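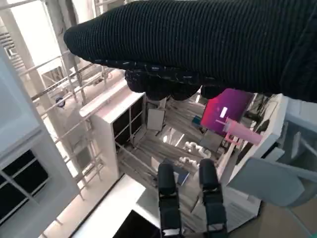 We collected all of the demonstrations in two ways, and I want to spend a bit of time on the difference because it caused us more bother than anything else in the project. In the first way, which we call hand guiding, the person takes hold of the arm, switches it to its floppy mode and simply walks it through the task. In the second, the person sits at the Laken desk and drives the arm remotely with a pair of handles. Both give you joint angles, gripper opening and the wrist view, so on paper they look like the same data. They're not the same to learn from, though, and the wrist view is where it bites. In Figure 4 a black ribbed sleeve takes up nearly the whole upper third, and the dark hand under it partly blocks the middle, with the two gripper fingers coming up from the bottom. A policy trained on plenty of views like this one can quite easily decide that a sleeve is part of the job.

I had assumed (wrongly!) that the network would just learn to look past people. Our first policy, trained on hand-guided data alone, did well enough as long as someone stood next to the arm. Once everyone had moved back behind the line it started to dither -- small movements to and fro above the target, with the gripper opening and closing on nothing. Linnea Sundqvist spotted the pattern before I did, while watching replays for something else entirely, and she suggested we mark every stretch of a recording with an arm or hand in view. That was dull work and I'm grateful to her for doing most of it.

4.2 Mixing the two kinds of demonstration

The full set comes to nearly 2,000 demonstrations, all recorded at the Killham site. We didn't want to throw the hand-guided ones away, as they have something the remote ones lack. People guiding the arm directly slow down in the right places. They feel the contact through the wrist and ease off, whereas at the desk the same people tend to arrive too fast and then fuss about with tiny corrections. I'm as guilty of this as anyone, and my own remote recordings are easily the jerkiest in the set.

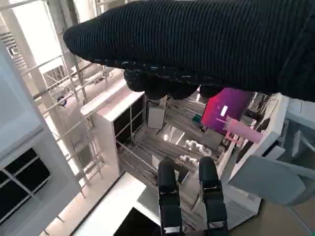
So we kept both, but we asked different things of them. The hand-guided recordings train the part of the policy that sets speed and grip force near contact, using joint readings only. The remote recordings train the part that looks at the wrist view and decides where to go. The two parts share a small trunk, and during training we switch between them batch by batch. I tried a few cleverer schedules in May and none of them was worth the extra settings, so the plain version stayed in.

There was one more wrinkle, which had to do with timing. The Laken handles send their commands slightly ahead of what the arm is doing, so if you pair each wrist view with the command logged at the same moment, the policy learns to be a touch impatient. We shift the remote recordings by 4 control steps to line them up. I found that value by trying several and looking at the replays, and I'd expect anyone with a different desk to have to find their own.

As a baseline we used Byun, which takes every demonstration as it comes and makes no distinction between sources. It's a fair comparison in that it sees exactly the same recordings, though it does get the sleeves along with everything else. We also ran Pirnov, which tries to paint people out of the wrist view before training. I rather liked the idea, but close to the camera it tended to smear the gripper fingers as well, and those are the bits the policy most needs to see.

All the policies were run with the same starting poses and with the operators well out of reach. We allowed one retry after a missed grasp and none after a drop. Anyone repeating this should also keep a note of who made each demonstration -- we only began doing so halfway through, and I'd love to have that column for the earlier recordings.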